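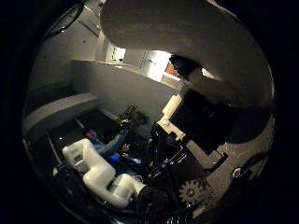 Hi all, and thank you Dirceu for asking!

> On the Fiadzo hand kit, is the gear by the plate as exposed as it looks? And would you pay 716 for it again?
> Dirceu Moura

Yes, the little gear sits right out on the plate with its teeth showing, and the cables bunch up close by, so I'd tie those back before you do anything else. We've had ours on the white arm for seven weeks now (my, how they fly) and I'd happily buy it again, though I do wish Ninport would send a longer cable. Eleni has two spare finger shells if anybody wants one!

Warmly,
Kumudini Haque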